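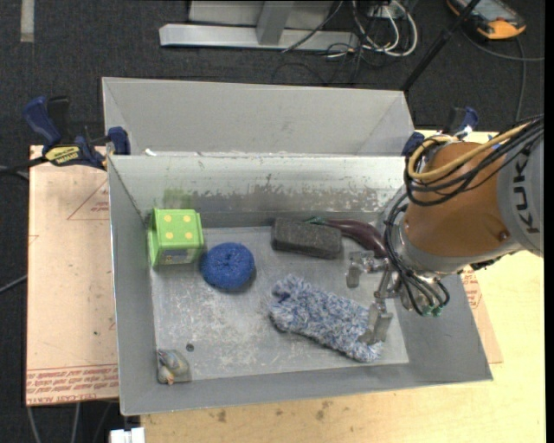 FOR IMMEDIATE RELEASE

Serkeo Opens Mixed Household Goods Counter at Walczak Store in Mestness

MESTNESS, 2018-02-19 – Serkeo, a supplier of small household goods, will open a loose-goods counter inside the Walczak store in Mestness in March. The counter will sell cleaning supplies, kitchen items, small toys and a short list of fresh vegetables by the piece, from open metal bins set out on wooden tables.

The range is called Pumemer. It opens with 333 different items, all sold without a minimum quantity. A customer who needs one scrubbing pad can buy one scrubbing pad, and the same goes for dusters, sponges, bottle brushes, dishcloths and clothespins. Vegetables at the opening will be eggplant, onions, carrots and potatoes, with more to be added when the weather warms up.

Serkeo ran a smaller version of the counter at the same store for 12 weeks last fall. During that trial the company stocked 63 items and changed the selection every Thursday. Cleaning supplies sold best. Round scrubbing pads ran out twice in the first month, and mitt dusters did better than the long-handled kind, which Serkeo had expected to lead the category. Small toys sold slowly at first and picked up after they were moved out of a separate corner and in with the kitchen goods.

"People told us they were tired of buying a bag of six when they had room under the sink for one," Serkeo said in a statement. "They also liked being able to pick the thing up. You can't tell how rough a scrubbing pad is through a plastic wrapper."

The new counter will have 8 tables along the east wall of the store, in the space now used for seasonal goods. Each table holds two or more metal bins with sloping sides. Serkeo chose metal over the plastic tubs it first planned to use after the tubs cracked along the corners in the stockroom. The bins are bought used where possible and are put back to work with their scratches and scuff marks. They will be washed on the inside before the opening and once a week after that. Bins used for vegetables will be kept for vegetables only on the sales floor.

Pumemer goods will be marked with a colored price dot or, for items too small or too rough to hold a sticker, listed on a board above each table. Walczak cashiers will have the same list at the register. Store baskets can be used for all items. Paper bags in two sizes will be free at the end of each table, and customers may bring their own bags or boxes.

The full opening range is split into five groups:

Scrubbing and washing: pads, sponges, brushes, dishcloths, sink strainers
Dusting: mitt dusters, flat cloths, feather dusters, replacement heads
Kitchen: peelers, wooden spoons, jar lids, measuring cups, bag clips
Toys and play: building blocks, balls, toy cars, play food
Fresh: eggplant, onions, carrots, potatoes

Most of the dusting and scrubbing items can also be ordered for pickup through the Walczak service desk. Fresh items and toys are sold at the counter only.

Walczak will handle returns. Unused household items can be brought back within 30 days with a receipt. A returned item that is clean and undamaged goes back into the bin it came from. Vegetables and play items that have been opened or chewed on cannot be returned.

The store will also use the opening to change how it deals with mixed returns and leftover single items from broken packs. Until now these were boxed up in the stockroom and marked down as a lot at the end of the season. Starting in March they will be sorted into the Pumemer bins every morning before the store opens, as long as they match something already on the list. Items that do not match will go on a markdown shelf near the exit.

"We have always had single pads and single blocks in the back, and they took up a full set of shelves," Walczak said in a statement. "A torn pack of four still has three good ones in it."

Seasonal goods will move to the front of the store, next to the garden supplies. The work on the east wall is set to start next week, and that aisle will be closed for several days – the rest of the store will keep its normal hours. Paint and hardware can be reached from the side aisle during that time.

Serkeo plans to review the range after the first three months and drop items that sell poorly. Customers can suggest additions on cards kept at the service desk. Requests from the fall trial that made it into the opening range include bag clips, smaller sponges and darker dishcloths that do not show coffee stains. Requests for loose batteries and light bulbs were turned down for safety and breakage reasons.

About Serkeo
Serkeo supplies small household, cleaning and kitchen goods to independent stores.

About Walczak
Walczak is a general store in Mestness selling housewares, hardware, garden supplies and groceries.

Press contact: Serkeo press desk, Mestness

###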